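Do Shopping Lists Cut Food Waste? A Check on a Popular Claim
Term project report, household economics
29 Jul 2019

1. Why we looked at this

Almost every leaflet on food waste tells people to write a shopping list. The advice sounds sensible, and we had repeated it ourselves in our first draft. Then we went looking for the evidence and found less than we expected. Most of the pages we read cited each other, and two gave no source at all.

2. What we did

We asked 10 households in the Cokano apartments to weigh the food they threw out during two weeks in July. In the first week they shopped as usual. In the second they wrote a list and kept it on the fridge door. Receipts were collected both weeks. Peels, bones and coffee grounds were left out.

The fridge door was our choice, and we are less sure of it now. It is where people expect a list to be, to the point that it gets printed on toys. But a list on a door does not help anyone standing in a store, and several people told us they left it at home.

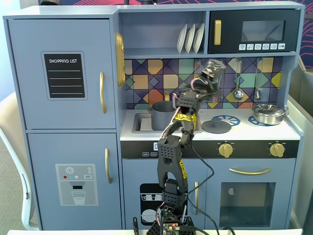

Figure 1. Play kitchen with a "SHOPPING LIST" panel on the upper refrigerator door.

3. Results

Total waste was 3,825 grams in the first week and 1,589 grams in the second. On paper that is a big drop. We do not think it should be read as one.

One household threw out a spoiled roast and a pot of soup in the first week, up to 2,000 grams by their own estimate – their scale had stopped working. Take that household out and most of the difference goes with it. People also knew what we were measuring, and two admitted they ate leftovers they would normally have tossed.

4. What we can say

The receipts were more useful than the scales. Lists did not stop extra purchases, mainly bread and salad, and those were the items thrown out most often. Package size may matter more than planning, but we did not test that.

A second round would need more homes, four weeks at least, and scales that we hand out ourselves.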